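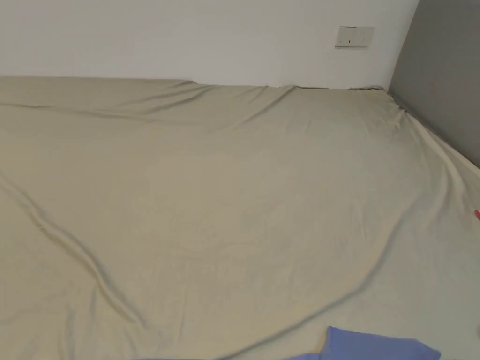 The bed in the second bedroom, green fitted sheet on, some blue fabric at the bottom edge.

Dario Mazza does his laundry on the bed. Not washing it, obviously. Folding. He's got opinions on this and I had maybe half an hour before he had to leave, so these are my notes more or less in the order he talked.

He runs Jolov, a small outfit that gets rental apartments ready between tenants. Sheets, towels, clothes people leave behind, the lot. Started it in September with a borrowed van. They've done 241 turnovers so far, he keeps the number on a card in his wallet and showed me the card.

First question, why the bed and why not a table.

"Because a table is never big enough. You put a shirt on a table, the sleeves hang off, you're fighting it. On a bed you have the whole shirt and then space for the pile."

But a bed is soft, I said. Things sink.

"They sink a little. You get used to it. Pull the sheet first, then you have something to work on."

He means the fitted sheet. Everything comes off, duvet, pillows, throw, till it's only the mattress and the sheet. Then he smooths the middle. Only the middle. I pointed out the far side along the wall, all bunched up, and he shrugged.

"That's the wall side. I can't reach it without climbing on. For folding I don't care. For a guest, ok, then I climb on."

The color was his pick. Somewhere between green and beige - he calls it "soup". He buys the same one for every place, from a shop called Caputo that he's been going to for years and that apparently does not answer the phone. White shows everything, he says. Dark colors show lint. Soup is fine.

"Also I can see the clothes on it. Blue on this, very easy. You put a white towel on a white sheet and you're looking for the corner like an idiot."
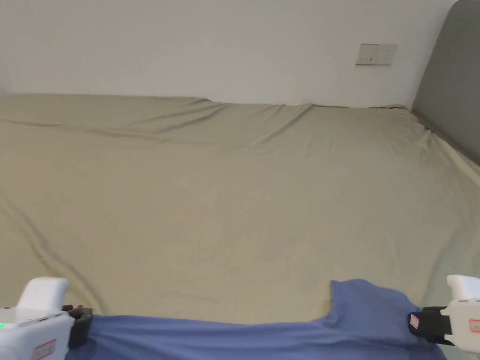 Blue T-shirt at the near edge, gray headboard on the right.

T-shirts are the thing he gets asked about most. He wants them at the near edge of the bed, right in front of you, never out in the middle. Saves your back. Stretch it sideways first and get it flat before you fold anything.

"People fold the wrinkle in. They're in a hurry so they fold the wrinkle in and then it's there for good. Pull it, two seconds."

And sleeves?

"Sleeves always stand up. You flatten one, the other one comes up. Put your hand on it and keep going."

He learned this working nights at Flusness, a hotel laundry, where there was a proper folding counter and he hated it. Too high. He's 5'6. His first supervisor folded eveything in thirds and he still does, except kids clothes, wich he rolls.

We got onto headboards somehow. He likes them upholstered, gray, dark if he can get it. Wood gets knocked by the vacuum. The only trouble is where the sheet goes in against it, socks go down there. He runs a hand along the gap at the end of every job. Best find was an earring, 2 days of messages to get it back to the owner.

Does he fold at home the same way?

"At home I have a chair." Laughs. "Everything is on the chair."

He's putting the method on a one page sheet for new staff, title is Zukuteo, which was his grandmother's word for a tidy pile or maybe just for a pile, the family doesn't agree. Almost 30 lines at the moment. He wants it shorter. Line one is take the pillows off.

I asked what the last line was and he had to look. "Close the window."

Interview April 2018, edited for length.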